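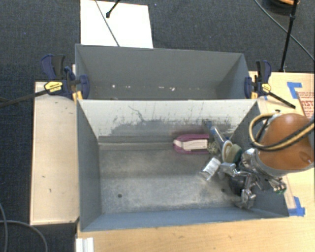

Two gray bins, with one purple and white thing lying in the lower one.

February 12, 2018

I have been putting off writing about bins because it is hard to make bins sound like anything. But I spent most of the weekend on them, and a couple of people asked after the last post what I use for sorting small stuff, so this is the bin post.

The short version is that I sort everything from one bin into another. Whatever needs going through gets dumped into the first bin, and I move things over one at a time as I decide about them. If something stays in the first bin at the end, it means I don't know what it is. I used to do this on the floor with piles and the piles always ran together by lunchtime.

What I look for in a bin now:

Slanted walls. Small things slide back toward the floor and don't get stuck in the corners. It also makes wiping out easier.

A shared edge. If there is a gap between two bins, things fall in the gap. I lost a good zipper pull that way when we lived in Tukville and found it when we moved out.

Plain gray. I had a set of white ones from Kazmi and everything pale disappeared in them. Gray shows up white, purple, yellow, black, most things except other gray things. Screws are still a problem.

Size matters less than I thought. I like the front one larger, since that's the one you're reaching into all the time.

The lower bin in the picture shows what regular use does. The floor is dusty and worn in pale patches, and there is a dark streaky stain along the far wall that looks like splashes or scraped paint. The upper one has a few white flecks and scuffs and that's it. I don't mind the wear. There is a small dark hole in the floor of the lower bin too, a little left of the middle, so I would keep beads out of that one.

For cleaning, I've tried several things. Dish soap and warm water does most of the work on ordinary dust. For marks I use a paste of baking soda, leave it on while I do something else, then wipe. Last April I tried the Rernovo cleaner and didn't see enough difference to buy it again. Scrubbing pads are a bad idea on anything painted. I took the finish off the bottom of a drawer that way and it has looked worse ever since.

Now the purple and white thing. I would call it something like a slipper, or maybe a plastic clip. The outer rim is a rounded magenta-purple and the inside is white going to pale pink. I showed the picture to Taha Fahmy, who said clip right away and would not discuss it. My vote is still slipper, on the shape.

My own leftovers from the weekend came to 21, out of two big drawers and the box from the hall closet. I gave myself 8 minutes to deal with them and went over. Most turned out to be caps for something. I threw out the caps.

Next is the tall shelf in the laundry room, which still has things on it in Sollau bags from two moves ago. I'll probably need another pair of bins. If you have ones with slanted sides that you like, leave a comment and say what they hold up to. I don't need lids.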